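Attendance Is the Wrong Measure for Evening Language Courses

Mar 7, 2021

4 min read

Adult language programs have spent the past year moving their courses online, and most have done so with care. The question of how to judge those courses has received less attention. Many programs still rely on the attendance sheet. A learner who is present for enough sessions receives a certificate, and a learner who is not present does not. The rule was drawn up for classrooms, and it should be retired before the April term begins.

The case for the rule is well known. Attendance is easy to record and hard to dispute. Employers who pay for courses ask for it, and public funders have asked for it for decades. At the Dosodham evening school, where the author has taught intermediate French for several years, the requirement is set at 15 sessions out of a possible 20. A learner who completes 14 receives a letter of participation, whatever he or she is able to say, read or write by the end of the course.

Last fall the school enrolled 238 adults in its language courses. By the end of the term, 73 of them had fallen short of the required number of sessions. The teaching staff reviewed the written work and final interviews of these learners and found that 23 had met every learning goal set for their level. Several had done more reading than classmates who were present each week. Under the present rules, they must repeat the course or leave without a certificate.

It is worth considering who these learners are. Many work shifts that change from week to week. Others share one computer with children who are also studying at home. A fixed hour on a weekday evening was difficult for them when it meant a bus ride across town, and it remains difficult when it means a quiet room and a steady connection. The school cannot solve those problems. It can stop treating them as evidence of poor effort.

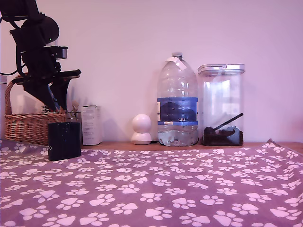
A reader of an earlier version of this essay, Huet, objected that a language is learned in company, and that a student who studies alone may pass an interview and still be lost in a conversation among four people. Huet added that once attendance becomes optional, the shy students are the first to disappear.

The objection is a serious one. Conversation does require other people, and group work remains the strongest part of most evening courses. The proper response is to assess conversation directly. A short group discussion, held twice during the term and offered at several different hours, would show far more about a learner's ability to follow and take part than a row of check marks. It would also give hesitant speakers a clear reason to come on those occasions, with time to prepare.

The concern about shy students deserves a separate answer. Presence in an online session is a weak protection for them. A student may be logged in for ninety minutes with the microphone off and say nothing at all, and the sheet will record a full evening. Teachers who wish to keep such students engaged need smaller groups and regular individual contact – ten minutes every second week would be a reasonable start.

There is also the matter of cost. Interviews and group discussions take staff time, and evening programs are rarely generous with it. Some of that time can be recovered. Teachers at Dosodham now spend part of each session confirming names, correcting the register and answering requests for excused absences. A program that no longer ties its certificate to the register could keep a simple record for funders and give the remaining minutes to teaching.

Schools need not adopt the change all at once. A sensible first step would be to offer two routes to the same certificate for a single term: the existing attendance requirement, or a portfolio of written work together with the two group discussions and a final interview. Both routes should lead to the same document, with no note in the margin stating which one was followed. Beginner courses, where pronunciation needs regular correction from a teacher, could reasonably wait until the results from the higher levels have been reviewed.

Employers and funders should be told of the change in plain terms and well in advance. Those who require proof of hours may continue to receive it on request. The certificate itself ought to state what the learner can do in the language, and the school should be prepared to stand behind that statement.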